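Let the robots be slow in public

I spent most of an afternoon at the Zinamach open day in Cloltcombe, and I've been arguing with people about it ever since. So I may as well argue with you too.
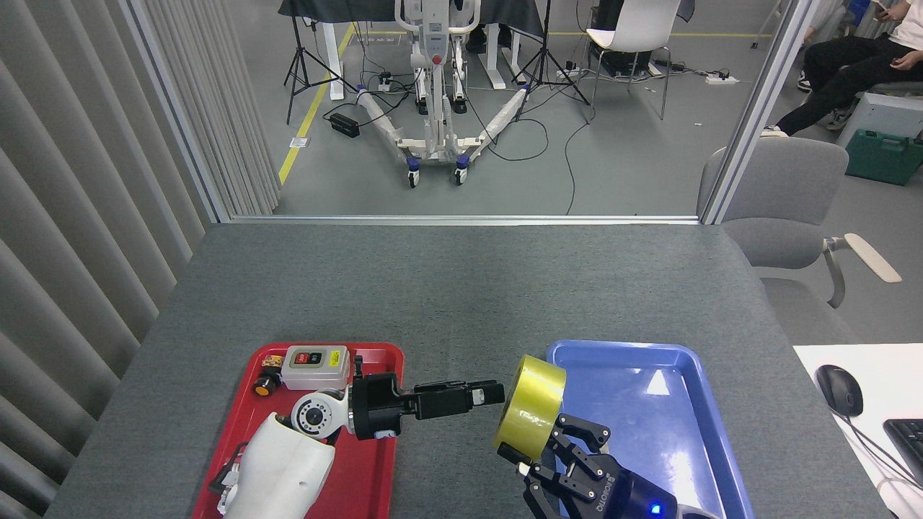 My complaint about robot demonstrations in general is that they're too good. You've seen the videos. Everything is sped up, there's music, and something with arms folds a shirt as if it had worked retail for ten years. Then you go to an open day expecting that, and a machine takes what feels like a week to deal with a roll of packing tape. People get grumpy. The man next to me said his toddler was quicker, and he wasn't whispering.

I think he had it backwards – the slow part was the best part!

The two-armed bench was what I'd come for. It's called Dukness, a name I can't say with a straight face, and the idea is that one arm has a gripper with two slim fingers and the other has three jointed ones, so that between them they can cope with things of different shapes. A fat roll of tape is a job for the three fingers. I'd never given any thought to how awkward tape is. It's round on the outside, it has a big hole through the middle, and if you want to give it to somebody you have to decide which bit of it you're going to let them grab. My own hands do this while I'm talking about something else. On the bench you could see it being worked out, with the tape tipped a little to one side and the open core turned toward the other gripper, and I found myself leaning in like I was watching a pool shot.

The session I sat through had 40 attempts on the schedule, and the young woman running it read the results out as they came. Six failures. She said "failed" in exactly the same voice she used for "done," and she wrote both down. A few people laughed at the first one. By the third, the room had gone quiet and somebody asked a really good question about whether the tape or the fingers were to blame (she said she didn't know yet and would have to look at the recordings).

I've been to slicker events. In July I drove out to a show put on by a firm called Arai, where the whole thing was over in a few minutes and there was a rope to keep us back. Lovely sandwiches. I couldn't tell you one thing I learned there. I came away thinking the robot could do anything, and I now suspect it could do the one thing we saw, from the one starting position, on a good day.

Does that matter? I think it matters a lot, and mostly for people who will never go near a lab. I sit on the purchasing side of a small packing business, and sooner or later somebody is going to try to sell me one of these. If all I've ever seen is the polished version, I'll either believe every word or none of it, and both of those are bad ways to spend a company's money. Having seen six misses called out in a flat voice, I at least know what to ask. How many tries? What happens when it drops something, and who picks it up?

My sister thinks I'm being soft on them. Her view is that if you invite the public in, you should show them something that works, the way a bakery doesn't put the burnt loaves in the window. Fair enough, but a bakery isn't asking me to guess what bread will be like in ten years. And there's the waiting, she says – who has the patience? Well, there were 53 names in the visitors' book when I signed out, and plenty of those people were still standing around the benches.

I do have gripes. The printed handout was hopeless, all arrows and initials. There weren't enough chairs, and the good spots went to whoever had the sharpest elbows. I'd also have liked somebody to say up front that it would be slow, so that the grumpy people could have gone for coffee first and come back in a better mood.

They're running another one later in the year, with the same bench and, I hope, a different object. I've put in a request for a bag of oranges.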